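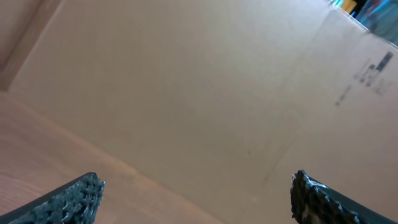
4. What went in the box and what stayed on the table

4.1 Material and coding

The log has 2,651 entries. One entry = one object handled once, so a mug that gets picked up, put back and picked up again is three entries. Households were asked to pack one room's worth of everyday stuff into plain cardboard boxes, at whatever table they would normally use for it. No packing list. Boxes came from Stüber, flat, all the same size, and people taped them up themselves. 7 households, 50 boxes in total. Two households asked for more boxes and got them, which is why the totals per home are uneven (see Table 2).

Coding was done by Henok Gebremichael and Ruairí Coughlan, separately, then compared. Disagreements went to Ermanno Russo. Most of the disagreement was over one pair of codes, "set aside" and "left out". Set aside means the packer moved the thing out of the way but treated it as still to be packed. Left out means it was never up for packing in the first place. Easy to tell apart on paper, much less easy at a table with forty things on it. We ended up using talk as the tiebreaker when there was talk. Where there wasn't, the entry stayed as "unclear" and is left out of the counts in Section 5.

A word on "table". We use it for any flat surface at sitting or standing height where objects were put before going into a box. In the Gurnport homes that was mostly the kitchen table. In Bramberg two homes used a desk. One packed off the top of a chest freezer and we coded that as a table too, after some back and forth.

4.2 The empty box

First thing in, and where it goes. The earlier pilot (Zisow, May) suggested that people start with heavy things and work up. We didn't find that, or not much. Packers started with whatever was flat. Books, trays, folded towels, a cutting board. Diarmuid Heffernan's suggestion during coding was that the flat things are there to cover the floor of the box, and once you look for it you see a lot of it. People line the bottom. They press the flaps down with a hand first, check the seam, sometimes run another strip of tape over it even when the tape is clearly fine. Then the flat layer goes down and only after that the real packing begins.

Nobody was told to do this. Asked afterward, packers gave different answers:

"It's only cardboard."
"So things don't go through."
"I dont know, my mother did it."

Boxes were also turned a lot. We had a code for turning but didn't expect to use it much. It came up in every household. Turned to get the long side facing the packer, tilted to let something slide against a wall, tipped up on an edge to look at the bottom. Tilting in particular seems to be a way of sorting: with the box leaned over, the low side fills first and acts like a shelf. Plates and books stand up in it by themselves. When the box is set level again they stay put if there are enough of them, and fall over if not. Several packers timed this badly and had to redo a row.

Creases matter more than we assumed. A box with a soft fold in one wall gets treated as weaker on that side. Light things get put there. One packer (Bramberg, second home) ran her thumb down the crease each time she added something, and she would not put glass next to it. Whether the crease really weakens a wall is outside this paper. As far as behavior goes it's enough that people think so.

4.3 Things that are never packed

Now the left-out group. Keys, wallets, reading glasses, tape, scissors, marker pen, drinks, phones. Most of these are tools for the packing or things on the way to a pocket. They share the table with everything that is going in the box, often mixed right in with it, and yet they were almost never packed by mistake. Three slips in the whole log: a marker, a roll of tape, and a pair of glasses that took a while to find.

Phones are the clearest case so we take them on their own.

A phone on a packing table is an object among objects. Same size as a small book or a tray of batteries, flat, easy to bury. But packers moved around it. They cleared the space next to it and left the phone alone, or slid it a few inches and carried on. Coding it was simple — it went to "left out" on the first pass with no disagreement between coders, the only object type where that happened.

Position first. Phones were put down on the bare surface more often than on top of other objects. Face-up more than face-down. We coded face direction, screen on or off, and what was under the phone. We did not code content of the screen beyond what can be read at a glance from the status bar, and only where the household agreed to that.

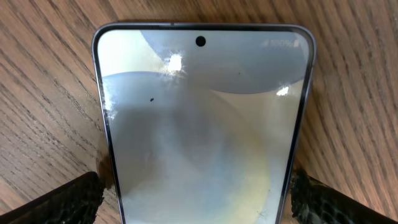 Figure 3. Phone coded "left out": face-up on a wooden table, display on, status bar reading 100%.

Figure 3, by these codes: Direction: up. Screen: on. Under: table surface, wood. Battery was noted as well, though we make little use of it. The wallpaper is pale, gray and off-white mostly, with glare spots on the glass, and the status text is faint against it. Coders working from images missed faint text like this on the first pass more than once. Second pass fixed that.

Screen state turned out to be a weak guide to anything. Our starting idea was that a lit phone would hold its place on the table better than a dark one, i.e. that people would avoid moving a thing that was showing something. No such effect. Lit or dark, the phone was given the same clearance. What did matter was what came next to it. Phones near the box got moved away from it. Phones at the far side of the table stayed where they were for the whole session, in some cases with objects piled up on three sides and a small bare patch kept open.

We call that patch a reserve, for want of a better word. Reserves also formed around drinks, and around the tape once it had been used a few times. They did not form around keys. Keys wandered. In one home the keys were moved eleven times and ended up on a windowsill.

4.4 Asides to the packing

Two points that don't fit the above but which we want on record.

Wood tables vs. covered tables. With a tablecloth on, packers dragged things by pulling the cloth. On bare wood they lifted. More lifts means more entries, so households with bare wood are overrepresented in the log relative to time spent. We have corrected for it in Table 4 but not in Table 2. Read Table 2 with that in mind.

Box on the table vs. box on the floor. Most households began with the box up on the table and moved it down when it got heavy or when room ran out. After the move the table was used differently, spread out more, with items in rough rows by size. Gervasio Escobar has argued for treating the move as the start of a second phase and we do so from here on. Phase one is box up. Phase two, box down. Left-out objects almost never changed place at the switch, even when the table was suddenly half free. The phone sat where it had sat.

Coding for both phases was closed on 8 September 2022. Late entries from the last Gurnport home were not added. Agreement between coders is given by phase in Section 5, along with the unclear entires and how many of them fell on either side of the switch.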